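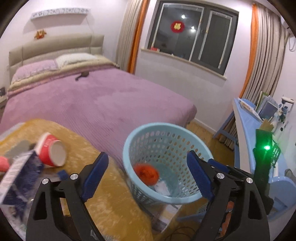

Clearing the Yellow Table

Okay, so the craft corner got away from me again! I told myself in October that I'd tidy as I went along, and you can guess how that went. This is a little gallery page for everyone who asked how I deal with small clutter. My whole system is one light blue basket with holes in the sides, a mustard-yellow cloth and a bit of stubbornness (plus coffee).

1. The basket

It's round and light, and it goes wherever the mess is. In this round it has an orange-red ball and a crumpled white paper in it. I don't sort at this stage - everything loose goes in and I deal with it later at the kitchen counter.

2. The cup

A red paper cup, tipped over on the cloth. I always leave cups until the end and then wish I'd done them first. If you're a cup-first person, I admire you.

3. The box

The dark blue and white one. Boxes slow me down because I have to open every single one to see if there's anything left inside. I give myself 10 minutes for the whole table, and boxes eat up at least 4 of them.

4. The cloth

I get more questions about this than anything else on the page. Mustard yellow, kind of mottled, a little worn looking with lighter streaks. I love it! It came from a market stall in Dramley, and no, I don't iron it. Crumbs get shaken off outside, and then back on the table it goes.

I'm doing the shelf over the sewing machine next, so wish me luck - there are buttons up there from two houses ago.

Comments (3)

Sieglinde Mühlbauer: I have a basket like this for dog toys and never thought of using it on the table. Trying it tonight!

paperandpins: Where in Dramley? I need that yellow.

hallwayhelen: Cup first. Always cup first.

Recent galleries

The Himton porch, before and after
9 jars and what I keep in them
A rainy morning in Skisstead
My button drawer, all 1,163 of them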